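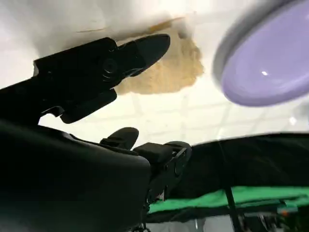 Oct 29, 2024

Teleop day on Vilis. Emília on the leader arm in the morning, me after lunch. Task is still pick and place with the small items set, operator standing to the left of the table.

Count at end of day: 58 new demos kept, 3 thrown out. Running total in the Skusalo folder is now 2558. The three I threw out were all mine. In two of them I let go of the trigger early, and in the third I bumped the clutch pedal halfway through the reach and the follower jumped. The jump was small but the joint trace has a clear step in it, so out it goes.

Startup. Follower came up on the second try. First try gave the same bus timeout as last week on the wrist joint. Reseated the connector, power cycled, fine after that. I still think it's the cable where it bends past the elbow. We have one spare. If the timeout shows up again tomorrow I'll swap it before we start and save ourselves the lost half hour.

Gripper zero. Checked it closed and open before the first demo and again after lunch. It had drifted a little by the afternoon, enough that fully closed on the leader left a small gap on the follower. Rezeroed. Episodes from just before lunch may have this in them. I've tagged them "gap" in the notes column so we can pull them if the trained grasp turns out weak. Emília says she compensated by squeezing harder without noticing, which would mean the commanded value and the real opening disagree in those. Needs a look at the logs -- not today.

Wrist camera. Exposure is locked now, as agreed, but the value we locked it at is too high. Anything white behind the fingers is blowing out in places. The lines on the white still come through but faintly. The finger tips stand out well against it, so I'm not calling the day's data bad. Dropping exposure one step for tomorrow and writing the value on the whiteboard this time. All of today's episodes go under one setting and tomorrow's under another. Do not mix them in the same training split without saying so in the config.

Kinesthetic attempts. Miroslava wanted to compare remote control with moving the arm by hand, so we did a short block with gravity compensation on. Notes from that:

The shoulder is light enough. The wrist is not. You end up holding the last link with two hands, and one of them gets into the camera view.

Paths are smoother than ours from the leader arm, and slower.

Closing the gripper is awkward. With both hands on the arm somebody else has to press the key. We tried calling "close" out loud and the delay was all over the place.

None of the hand-guided ones are in the count. They're in a separate folder called Avard, with the joint data and video together. Miroslava wants to replay a few open loop to see how far off the end point lands. My guess is the replay will be fine up to the grasp and then miss, but she can find out.

Operator style. Watched a few of Emília's back to back with mine. She comes in from above and pauses just before closing. I come in from the side at an angle and close while still moving. Both work when a person is driving. The January model was trained on a mix like this and used to hang in between, neither above nor beside. I'd like us to settle on hers. Pause before closing, then lift straight up, then move across. I'll redo my afternoon block that way if there's time on Thursday.

Disk. Recording machine stopped once, at 712 in the episode counter, with a write error. Cleared old previews and carried on. Episode 712 is short and should be skipped by the loader, but check. The copy to Čierny is running overnight.

For tomorrow:
Lower wrist exposure, write it up.
Gripper zero at start, before lunch, after lunch.
Swap cable if the timeout comes back.
Second label for the clutch pedal -- it sits too close to the chair.
Ask Miroslava for the replay results.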